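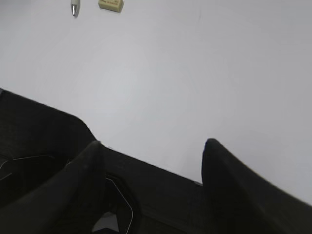 *Archive page last changed: January, 13:30*

**List:** Stusik finishing list
**Message:** 1677
**From:** Kurniawati Siregar
**Subject:** Re: Matt white on desk tops, yellowing and burnishing

Breathnach wrote:

> We have a set of desk tops to recoat in matt white and the last lot went badly. They yellowed within a year, worst where folders had been left lying. The middle of each top also went shiny from sleeves and from wiping. The system was an oil-based undercoat with an oil-based matt over it, by brush.
>
> Two questions. Would a water-based topcoat over the old paint cure both faults? And is there any point in a clear coat over the white, or does that just bring the yellow back?
>
> The workshop is unheated at night and we can only spare it for a short run.

The two faults have separate causes and I would treat them separately.

Yellowing first. Alkyd binders darken as they age and do so faster without daylight, which fits your folder marks. If you uncover the patches and leave the tops near a window for a few weeks, some of the colour will go. It will return when they are covered again. A water-based acrylic or polyurethane topcoat does not do this to any extent that matters indoors.

You can go over the old paint if it is sound. Wash with sugar soap, rinse, let it dry, then abrade with 240 grit until the sheen is broken everywhere. Do the cross-cut tape test in a corner. If flakes come away with the tape, strip the top. If it holds, use one coat of a water-based adhesion primer and two of topcoat. Stain blocking is only needed if there are knots or ink marks underneath.

Burnishing is harder to avoid. A matt finish gets its low sheen from a rough surface, and rubbing flattens it. Wall paint is the worst choice. Look for a two-pack water-based polyurethane sold for furniture, and ask for the gloss figure at 60 degrees. We tried a 5 and a 13. The 5 looked better on the day and marked sooner. I would not go below 10 on anything people write at.

On the clear coat: a water-based clear is fine over white, an oil-based one will yellow. With a two-pack white I leave it off. Over a one-pack it is worth having, but spray it if you can, as lap marks show badly on a flat white surface in side light.

Your cold nights matter more than the product. Most of these paints will not form a proper film if the top itself is too cold, whatever the air reads. Keep the tops indoors overnight before coating and put them back indoors after. Allow 76 hours before anything heavy goes on them, and 30 days before the first wet clean. Our own tops at Esex were put back into use too early and the monitor feet printed through.

Flullix asked off list about rollers. Short-pile microfibre, 4 inch, washed and dried once before use to get the loose fibres out. Lay off in one direction and do not go back to it after a couple of minutes.

K. Siregar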